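September 8, 2022 — bench notes, Vanville

Hide glue again. The Pastor clock case came back with the same side molding loose, the one I glued in December and told Trinidad would outlive us both. She has a good memory and brought it up before I had my coat off.

Old batch was the Sasero pearl glue, bag opened who knows when. Soaked a fresh lot overnight in cold water, warmed it in the double pot, held it at 60 C. Last winter I let it boil once and used it anyway. I'm writing that down here so Valeriano can stop hinting.

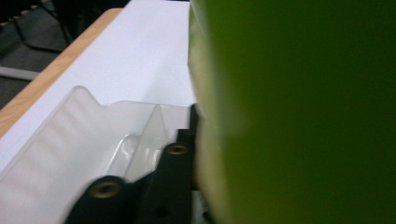 Cleaned both faces back to bare wood with warm water and a stiff brush. Under my glue was someone else's glue, and under that a pencil note: "1996, fixed for good." So I'm in good company.

Test strips, pine on pine, clamped 20 minutes and left until after lunch:

- fresh glue, warmed wood: tore wood fiber, joint held
- fresh glue, cold wood: let go along the line with a rude little click
- old glue, warmed wood: held until I looked at it

Warm the wood, then. Eren told me this years ago and I nodded.
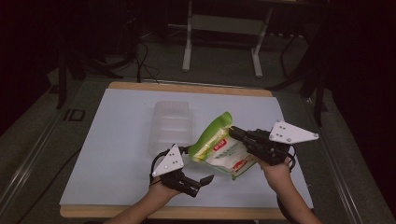 *Snack pouch over the white board, held by one corner.*

Molding went on at the second try. First try I had the clamp pads on the wrong side and a very nice dent was about to happen. Job ticket is 778, still open. V. Palacios wants the case for the front window; T. Casado wants it out of the building. Leave the clamps alone until tomorrow — this means me.

To do: throw out the Sasero bag. Label the new jar with a date. Find the small brush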